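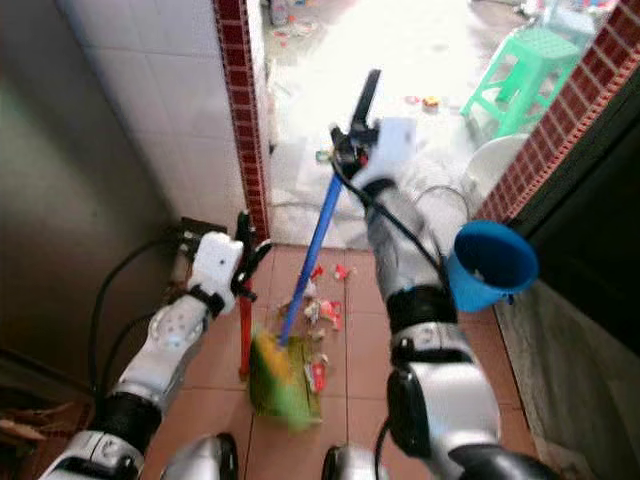
Sweeping with two arms: one gripper on the blue handle, one on the red, litter still on the tiles.

The second hand

A study of bimanual sweeping finds that the arm nobody watches decides most of the outcome

Sweeping a floor is an awkward problem for a robot. The tool is long and flexible, the contact with the ground changes from one moment to the next, and the things being moved weigh almost nothing. A candy wrapper does not behave like a block. It slides, folds, catches on a grout line, or rides up over the bristles and ends up behind the broom. Physics simulators handle this poorly, and for that reason the group behind the Drestus project has done its work on real floors in lived-in rooms.

The method, described in a technical report dated November 5, 2024, is a form of imitation learning. A policy network takes in images from the head and from the wrists, together with joint positions and gripper state, and puts out short sequences of motion for both arms. Most of this is standard. The part the authors claim as new is the way the two arms are coupled during training.

In the usual arrangement, both arms are treated as a single body and one network predicts all the joints together. This works when the hands do similar things at the same time, as in folding a towel. In sweeping they do different things. One arm carries a fast, repeated stroke, while the other holds a second long handle upright and is expected to stay nearly still. A network trained on both at once tends to leak motion from the first arm into the second. The still hand starts to sway in time with the broom, and after enough strokes the tool it is holding has drifted out of place.

Drestus splits the prediction into 2 streams, one for each arm, and lets them exchange only a small summary vector at each step. The summary describes where the tool is expected to be, and says nothing of how the arm will get it there. The authors call this a narrow bridge. Tia Gosling, the lead author, puts the reasoning plainly. "The holding arm needs to know the broom is coming," she says. "It doesn't need to know what the elbow is doing."

Under test, drift of the held tool over a full sweep dropped to less than half of what the single network produced. The gain in litter moved was smaller, and it disappeared on rough concrete, where bristle drag dominated everything else. On tile the result held up across 14 households, including 3 with strong daylight coming in through an open door. The report lists glare as the most common cause of a failed stroke. Thin scraps on a bright floor lose their outline in the head view, and the policy sweeps over the place where they were last detected.

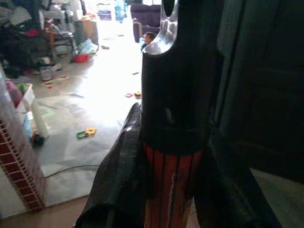 Drestus Project, Manipulation Group, Skanex Research

The wrist view was meant to cover for this, with mixed results. A camera mounted near the fingers sees the floor at a lower angle and from closer in, but the gripper's own hardware takes up a large part of the picture. Bracket and finger stay in view whatever the arm is doing, and the room shows up in the space that is left. Toys, a bag, a bowl and a cable on the floor can all be in view on one side of a finger while the area straight ahead is hidden.

An early version masked out the gripper pixels before training. Performance fell. The group's explanation is that the network had been using the fingers as a fixed reference, judging the distance to objects by how they passed behind the metal. The mask was removed, and later versions keep the full view but drop it at random during training so that neither camera becomes indispensable.

Clutter raised a separate question. The system has no built-in list of what counts as litter. It learns from the demonstrations, and operators were told to sweep wrappers and paper and to go around anything else. In practice the line is hard to hold. Small flat toys were swept up with the scraps often enough that the report gives them a section of their own. A classifier placed in front of the policy reduced the errors but added delay, and the stroke became hesitant.

People moving through the room are handled outside the learned policy altogether. A separate process, inherited from the earlier Cilov platform, limits arm speed whenever a person is detected within reach. The authors did not attempt to train this behavior and do not recommend it.

A comparison with the Oakley baseline, which uses a scripted stroke and a fixed second arm, is given in the appendix. The scripted version was faster on open floor. It failed at thresholds, where the broom head has to turn as it crosses from one surface to the next, and it could not recover after its grip slipped.

Gosling's group plans to repeat the tests in January with a dustpan in place of the second handle. That will require the holding arm to lower its tool, keep the edge flat against the floor, and tilt it back without spilling. The bridge between the streams may have to be widened to carry contact force, and the report leaves open whether the drift will return when it is.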